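Workshop Tips: Showing the Arm a Parts Job

Collected at the bench by Chiyo Kubo. Updated in September.

Most of these came out of teaching server assembly by remote control, but they hold for hand guiding too.

Lay out the tray before you touch the controls. Every part gets its own pocket, and the pocket holds the part the way you want it picked. Drives stand up in slots so the fingers can close on the sides. Processors lie flat with the metal side up.

Print the tray in one dull color. Ours is gray. A shiny tray on a shiny table is hard on the eyes after an hour of driving.

Put the chassis on its side with the panel off. Mark its corners on the table with tape. If it creeps, start the set over.

Do a dry run with your own hands first. Pick up the part, set it down where it goes, and notice where your wrist turned. The arm will have to turn there too.

Stop above the part before going down. Hold for one slow breath, then descend straight. Demonstrations that swoop in at an angle look fine on the screen and replay badly.

Keep the speed even. People rush the empty moves and crawl through the fine ones. Some of that is fine, but if you change pace in the middle of a grasp, throw that take out.

Memory modules are the worst of the lot. Open the latches by hand beforehand and teach only the placing. Teach the push as a separate job later.

Keep the mistakes — but in their own folder. A missed grasp followed by a clean second try is useful. A dropped drive is not.

Name files as you go. We use part, slot, take number, so "ram-2-111" means what it says. Our log stood at 3,024 takes the last time I sorted it, and the 213 with no slot number cost me a full afternoon.

Trade drivers every six takes. Tired hands get sloppy on the release long before the person notices.

Use scrap parts for practice. Bent pins are cheap on a dead board.

At the end of the session, park the arm up high, empty the tray and wipe the grooves of the table. Small screws love those grooves.

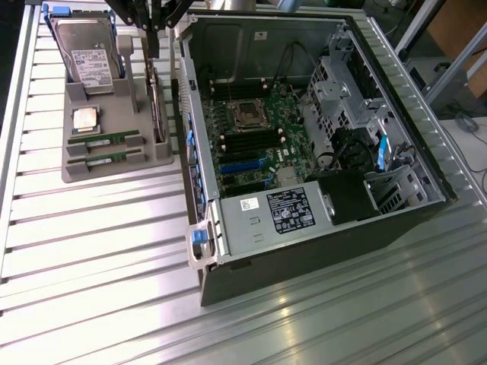
Gripper above the parts tray, with the open chassis alongside.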